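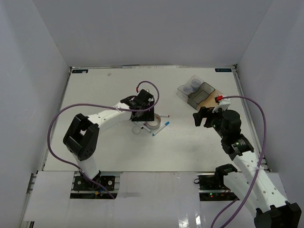 Treasa Mac Giolla asked, when the first draft of this guidance was circulated, why the arms themselves took up so small a part of the budget form when they are the only part most departments think to price. Her question has been kept at the head of the page, as it is the one most often raised by departments applying for the first time.

Planning and costing a two-arm bench station

This guidance applies to any department at Dutham or Albridge that intends to request a tabletop station with two robot arms under the shared equipment scheme. It should be read before quotations are sought. Requests are made on Form 304 and are considered in April.

Step 1. State the work

Write one paragraph describing the tasks the station is to carry out during its first year. Name the objects to be handled, their largest and smallest dimensions, and their weight. "General handling research" will be returned for revision. Where the objects are ordinary stationery or small laboratory containers, say so, and list them. The reach, payload and gripper opening requested in Step 3 will be checked against this paragraph.

Step 2. Settle the location

Confirm the room with the estates office in writing. Measure the bench space, the door width and the distance to the nearest sockets. Allow room for a person to stand at the front of the station and for access to at least one side. An enclosure should be costed at this stage, as walls fitted later may foul arms that have already been mounted. Plain, pale walls are preferred for stations whose cameras will be used for recording.

Step 3. Divide the budget

Enter costs under the five headings on the form:

Arms and grippers
Frame, table surface and enclosure
Cameras, cables and power
Consumables and test objects
Installation, training and spares

Each heading must carry a figure. A heading left at nil requires a written explanation from the head of department. Any single item above 3000 must be supported by two quotations, one of which may be from Votance under the existing supply agreement. Delivery and tax are to be shown on separate lines.

Step 4. Cost the cables and mounts

Cabling is the item most frequently left out. Applicants should draw the full path of every cable at the arm's furthest reach and order to that length, with slack at each joint. A cable fitted to a moving wrist needs a good deal more length than the straight distance to the base would suggest. On a two-arm station the purple cables rise from the grippers in wide loops before following the arms back to the front of the table, and a drawing that shows only straight runs will give too short an order. Connectors, clips and camera brackets should be listed one by one. Cormac Lenihan holds a blank cable schedule that may be copied.

Step 5. Plan for consumables and test objects

Objects used on the station will be dropped, marked and lost. Budget for replacement sets from the start, and buy them together so that colour and size remain the same through the year. Fitzgerald asked for 23 sets in its last request, which was approved without change.

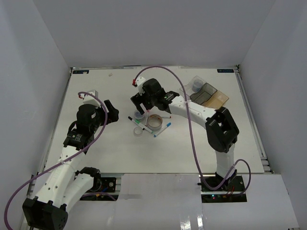

Test objects should be chosen before the gripper fingers are ordered, and samples should be sent to the supplier with the enquiry. A mixed set gives a fairer trial than a single shape. Markers with blue, green, black and red caps, a roll of clear tape and a small clear plastic cup placed close together beneath one gripper will show at modest cost whether the fingers suit both thin and rounded items. Transparent objects deserve a separate line in the request, as they may call for different lighting or a second camera. A tray for items not in use should also be included, together with a lidded container for storage.

Step 6. Set aside funds for spares and training

Hold back a sum for one spare gripper, one spare camera mount and a full set of cables. Training must be costed for at least two members of staff, so that the station is not left idle through absence. Jasper Van der Linden can supply current course fees.

Step 7. Submit

Send the completed form, the cable drawing, the room confirmation and all quotations as one file to Colm Nic Aodha. Incomplete files are held for 55 days and then closed. A department whose file has been closed may apply again in the following round.

Changes to an approved request, including a change of supplier, must be agreed in writing before any order is placed.

Guidance last revised 3/21/24.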